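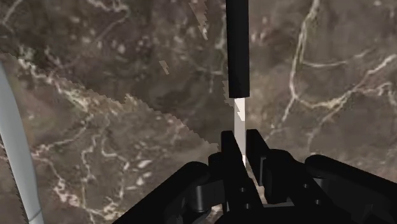
Figure 1. Gripper and slim utensil-like object on a brown marble surface (computer rendering).

Unit 10: Expense Ratios and Tracking Difference
Instructor: Melaniia Karpenko

An index fund seeks to match the return of its benchmark before costs. The expense ratio is deducted from fund assets daily and does not appear as a separate charge on the investor's statement.

Tracking difference is the fund's return minus the benchmark's return over the same period. It is usually negative – fees, trading costs and idle cash all reduce it.

Reading: Pearce, course packet, section 3. Problem set 10 is due before the next lecture.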